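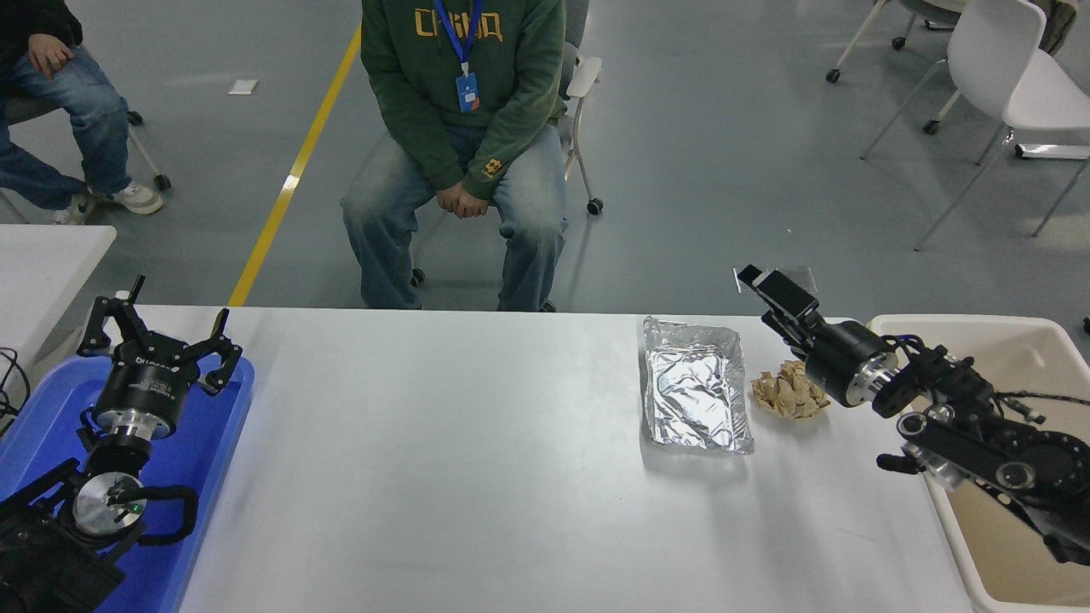 Duseddale Community Hall
Kitchen and main room safety check
Date of check: 16/03/2021
Last check: January

Marks used: OK, FIX (to be done before the next booking), WATCH (look again next time).

ENTRANCE AND HALLWAY

Front door opens fully and closes on its own: OK
Door mat lies flat: FIX. One corner has curled up. Tape will not hold it, so replace the mat.
Hallway lights: OK
Exit sign lit: OK. Battery test done with the breaker off.
Coat rack fixed to wall: WATCH. Left bracket moves a little when pulled.

MAIN ROOM

Floor free of trip hazards: OK
Fire exit clear, inside and outside: FIX. Inside is fine. Outside, the recycling bins have been pushed back against the door again. Move them to the fence side and paint a line.
Folding tables lock open: OK, except table 20. The catch slips under weight. Tagged and put in the storage closet. Do not lend it out.
Stacked chairs: OK. Keep stacks lower than the window sill.
Window latches: WATCH. The one nearest the stage is stiff.
Room capacity sign posted: OK. Sign reads 69 seated.

KITCHEN

Fire blanket in place: OK
Extinguisher gauge in the green, pin and seal present: OK. Service tag is current.
Refrigerator temperature: FIX. Read 44 degrees on arrival and the same an hour later. Dial turned down one step. Read again tomorrow and write it on the door sheet. If it is still over 40, call Clindeck and throw out the milk.
Hot water at sink: OK
Outlets near sink, test button trips: OK on the left. The right one did not trip. FIX, and leave the cover taped over it until an electrician has been.
Knives stored in the block: OK
First aid kit: FIX. Burn gel is out of date and there are no large bandages. The eye wash is good for another year.
Cleaning products locked away: OK. The Etine floor cleaner has lost its label. Relabel or discard.

RESTROOMS

Grab bars firm: OK
Emergency cord reaches the floor: FIX. It has been tied up out of the way. Untied today, but it was tied in January too. Put up a notice.
Floor drains running: OK

OUTSIDE

Ramp surface: WATCH. Moss on the shaded side.
Handrail: OK
Parking lot light: FIX. Out. The ladder here is too short for it. Alemneh quoted $204 for the lamp and labor, which is within the repair budget of $700.
Gutters: not checked, raining.

Keep this sheet in the red binder by the office door. Items marked FIX go on the whiteboard the same day.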